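25 October 2022
Kitchen sim, microwave chores

Picking up from the September list. Question on the whiteboard is still the same one, can it do a microwave job start to finish without one of us babysitting. Split it up again: open door, food in, shut door, press the right button, food out. Today only the middle bit, food and plate. Brorkard kitchen (grey cupboards, marble tops, gas hob under the microwave), Loter policy as of last night, no retraining.

Set 100 runs going before lunch. 13 crashed on loading, same texture path error as before, so throw those out. Somebody moved the asset folder again, please don't. Reruns tonight.

Side view of the layout, steak on the turntable plate, door wide open. Arm comes in from the right, so whatever it does up there it does over the grates. 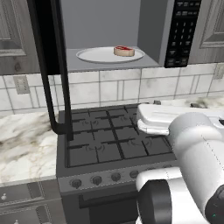 Reach and clearance

Microwave over the hob is a rotten place for an arm to work. Fine for a person, you lean in. Arm has to get up and over without clipping the front lip of the cavity, and the open door takes up the left side, so it's all from the right. 18 of the good runs touched the lip. Not hard, but a real one would have a chipped front by the end of the week.

Nisik gripper is wide. Fingers fully open it barely cares about a plate, but the steak is small and sits over to one side and it has to choose a finger to lead with. Tried forcing right finger first, better. Tried capping wrist speed, slower and no better, took it out agian.

Check tonight: does the plate spin freely in this build or is it pinned? If pinned the whole test is easier than it should be. Brzozowska build had it free, I think.

Wrist view below the cavity. Steak on the right half of the plate, towards the back, red only just showing over the rim of it. Fingers apart, nothing between them.

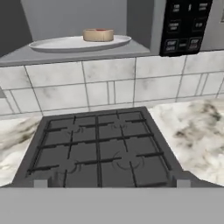

Render: Loter sim, wrist view, Brorkard kitchen

From down here the plate is a thin oval and depth is a guess. I think that's where most of the bad grasps come from, it reads the steak as nearer than it is. Try a higher start pose before touching anything else.

Panel lettering is mush at this resolution. One of them might say STOP. No use for the button step, needs a sharper texture or a closer look before pressing.

So, chores yet? Not this one. Wouldn't let it near my own dinner. Tidying cups off a flat counter, yes, happy with that. Reaching into a box at head height over a hob, no.

To do
- rerun the 13
- start pose up, 29 runs, same seeds
- plate pinned or free
- new panel texture, ask for one with readable words
- door closing left till after all that, dont start it early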